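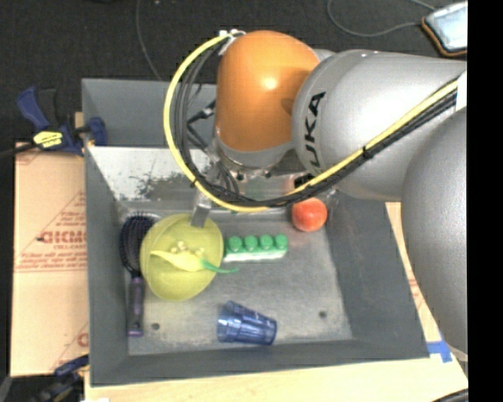 So, week three of the summer robotics club at Skarneck and I finally feel like I'm allowed to write about it. I kept promising a post back in January when I signed up, and then there was the waiting list, and then my laptop died, and well, it's 4 Jul 2021 and you're getting it now!

Quick recap for anyone who only comes here for the bread posts. Nurnumell is our team name (long story, it came out of a fridge magnet set). The challenge is called bin clearing. You get a bin of everyday things, the arm has to lift them out without any help from you, and you score for each one that ends up in the tray. You've got 20 minutes. If you touch anything after the start signal you lose the round, and yes, I have lost a round by leaning over to look.

I thought the big KUKA arm would be the hard bit. It's massive and mostly grey and it makes you stand up straight when it wakes up. But the arm just goes where you tell it. Everything that gives us grief is at the bottom of the bin, and this lot is a proper mixed bag: a hairbrush, a plastic bowl, a pepper, an apple, a see-through blue cup and a green toy block with studs on top.

The apple is my favourite because it's round and red and our code likes it. The block is nice too, flat sides, you can get hold of it from almost anywhere. The cup I could happily throw out of a window. When it's lying down the software sees the floor straight through it and decides there's nothing there, so it goes off to bother something else. I spent a whole evening on that cup. We've got a fudge now where we look for the edges first and guess the middle, and I'm told by people who know more than me that the fudge has a proper name.

Then there's the pepper in the bowl. Do you go for the pepper and leave the bowl, or grab the bowl by the rim and take the pepper with it? The rules from Segers (they run the heats) say one item per lift, so scooping up both is a foul. We argued over that for ages. I was on team pepper first. The trouble is the bowl is leaning on the hairbrush, so if you nudge the rim the lot can shift and your nice plan is for a bin that doesn't exist any more. What we do now is take a fresh look after every single lift. It's slower, but I sleep better.

Best score in practice so far is 37 points, which sounds good until you hear what the Flaro team got. I'm not typing it.

Other things I've learned: clamp the bin down before you do anything else, tie your cables back and leave enough slack for the wrist to turn, and write down which version of the code you ran. We had two files both called final and I'm still cross.

Next session we're swapping the order so the awkward things go first while there's time on the clock. I've also been asked to bring in some objects from home for the practice box, so if you've got any suggestions for something really horrible to pick up, pop them in the comments. I'm thinking of a whisk.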